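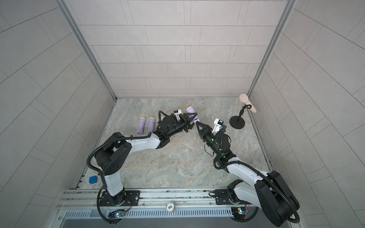
Montserrat Manríquez keeps telling us that a success rate means nothing when the same kid resets the objects every time, and I'm starting to think she has a point. She helps our club on practice nights. The rest of the mentors think she's being a downer.

Plidex Help > Student Teams > Two-arm projects
Is 39 out of 49 a real result, or are we fooling ourselves?
Posted by casetti_parent, November 20, 2022

I'm a parent at Casetti, I drive kids to robotics and I do some of the paperwork, so go easy on me. I write spreadsheets for a living and I can't tune a gripper.

Our students have a two-arm project. The left arm picks up a flashlight and the right arm is supposed to take it. They train it on recordings of students driving the arms by hand. The club started in September and the flashlight handover has been the whole project for most of that time.

The kids entered it in the Nechyporuk showcase. On the form they wrote that the arms complete the handover 39 times out of 49 tries. When I asked how they got that, the answers got slippery. A few tries were "restarts" and didn't go in the log. The flashlights are always laid out side by side with the yellow ends toward the back wall. Somebody nudged one once or twice before the arm closed, I'm told to save time.

The Verkus training package we bought (3680 dollars, most of it from the spring auction) came with a sales sheet that talks about handling "everyday objects in unstructured settings." I have watched a lot of practices and I have seen one kind of flashlight in a tiled box. There's a microphone on a stand in there too, and a little blue cube, and I was told those are there to make it "cluttered." They sit well out of the way as far as I can tell.

So: is the number honest enough for a student showcase? And if it isn't, what would a fair test look like that teenagers can run in an evening? I don't want to crush anybody. I also don't want a judge to do it for me.

Alaric Ferreira
Marked as accepted by the poster

The restarts are the worst of it. Everything else you can fix with a sentence on the form, but once you let people decide after the fact which tries count, you don't have a rate any more, you have a highlight reel. I'd withdraw the 39 out of 49 and run it again.

What I have my own students do:

Write down what a try is before anyone touches the arms. Ours says a try begins when the driver says "go" and ends when the second gripper is holding the object clear of the first one for a slow count of five, or when a minute is up. Anything else is a miss. Arm stops with an error, miss. Somebody reaches in, miss. Somebody bumps the table, that's a miss too and you can complain about it in the notes column.

Have someone who didn't train it lay out the objects. Draw the positions out of a hat if you like. Put some flashlights in with the yellow end facing the other way, some at an angle, one close to the wall. My guess is that turned-around flashlights are where it falls over. If every recording has the caps pointing toward the back wall, the arms have never had to deal with anything else.

Log the kind of failure. "Didn't grab it" and "grabbed it and the second arm missed" are different problems. With two arms working that close together I would also want to know how often the grippers touch when they shouldn't.

Then report two numbers, the layout you trained on and the layout you didn't. The second will be ugly. When my group did this with markers, they went from a number they bragged about to 13 good ones out of 49, and it was the best showcase conversation they had all year. The judge stayed at the table and asked what they'd try next. I can't promise yours will be that kind of judge.

As for the clutter, I'm with you. An object off to the side that the arm never has to go around is decoration. Put the microphone stand between the arm and the flashlights for a few tries and see what happens. Go slow and keep a hand on the stop button, a weighted base doesn't slide politely.

On the sales sheet: ignore it. I've read a good many and I have yet to see one with the test layout printed on it. Ask Verkus for theirs if you're curious. I wouldn't wait by the phone.

toolcrib_ray

I think you people are overthinking a high school club. They got two arms to pass a flashlight. When I was in school we had a soldering iron and a burned carpet. Let them put the number down, everybody at those things rounds up anyway.

Also check that your cables aren't snagging. Half the "AI problems" I've been called over to look at were a loop of conduit catching on something when the wrist turned. Costs nothing to look.

Jun-at-the-library

Ray is right about the cables and wrong about the number — rounding up is one thing, leaving out tries is another, and kids know the difference.

I'd only add that one evening is tight. Resetting takes longer than anyone thinks. If you can't get through 49 with strangers laying things out, do fewer and say how many. A small honest test beats a padded one. I would also film all of it in one go with a clock showing, so nobody has to take anybody's word. I don't fully trust Alaric's one-minute limit either. A slow policy might need more time and still be a fair success, so pick the limit by watching a few first, and then leave it alone.

casetti_parent

Thank you all, even Ray. I read Alaric's list out loud at practice. There was some groaning. One of the students asked whether the old tries could count "as training," and Montserrat said she didn't care what they called them as long as they came off the form.

They're redoing it next practice, with two of the other parents laying out the flashlights. I've been put in charge of the notes column. I'll post what we get, including if it's bad.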